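Oson Bench Gallery: The Left Wrist Fault

June 2019

This page collects our notes on the wrist fault that kept the two-arm table out of full use. The rest of the Oson gallery is about finished tasks. This one is about a fault, and it has more writing than usual because several groups have asked for the details.

The table runs two arms facing the same work area, each with a parallel gripper. The daily job is sorting and clearing: toys, plates, bags and other household things get picked up, moved and put down. Most of it is light. The hard items are the flat ones, thin plastic especially, where the gripper has to come down close to the table and close on very little.

The fault showed up on flat items first. During a bag pick, the left wrist stopped turning partway, held for a moment, then jumped the rest of the way at a speed it was never asked for. The fingers hit the table and the arm went into a protective stop. There were no injuries. The person running the session was outside the taped line, where they should have been, and pressed the stop button as well.

We restarted, ran the same pick 20 times and saw nothing wrong. That was our first mistake. The log from the original stop had a gap in the wrist position readings just before the jump, and we put it down to a slow computer. The arm went back to work the same afternoon.

It happened again two days later, with the wrist near the end of its range. This time the gripper was holding a plastic cup, and the cup cracked. We locked out the left arm and started looking properly.

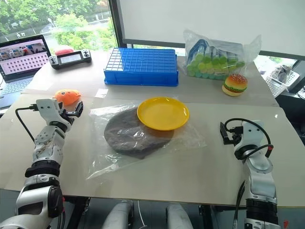
The motion software was the first suspect. Bumelow, our planner, had been updated shortly before the first stop, and the timing looked bad for it. We went back to the older version and got the same gap in the readings within an hour. A second computer gave the same result. Both tests were worth doing, but they cost us most of a week.

What found it was moving the wrist by hand with the motors off and the readings on screen. In most positions the signal was steady. With the wrist rolled outward and the forearm low, it dropped out for a fraction of a second and came back. Pressing lightly on the cable near the connector made it drop out again.

One conductor in the cable had broken inside the jacket. From the outside there was no mark on it. The strands still touched most of the time, so the arm passed its startup check every morning. The controller was set to carry on through a short loss of signal and then catch up, and the catching up was the jump.

The cable was a Reddy part, replaced in August of the year before. The fitting notes we had at the time gave no minimum loop size. Ours was tied down too close to the connector, so nearly all the bending went into one short length. The right arm's cable, fitted by a different crew, had more slack and tested clean. We changed it anyway.

Changes made since then:

Cable loops on both wrists are now set with a template and checked before the first session of the day. The tie nearest the connector is gone.

Loss of the position signal, however short, now stops the arm and holds it there. It needs a person to clear it. This was a settings change on the Gresex controller and took around 16 minutes.

Any protective stop gets its log read before the arm is restarted. If there is a gap in the readings, the arm stays locked out until the gap is explained.

The hand-movement test is part of the monthly check – motors off, full range, someone watching the signal.

After the new cables went in we ran 97 bag picks on the left arm, slow ones first and then at working speed. There were no gaps and no stops. A few picks missed the plastic, but they did that before the fault too, and it is a separate problem.

The old cable is in a labeled bag in the parts drawer. If you run the same arms and would like to see the loop template, ask at the Oson desk and we will send you the drawing.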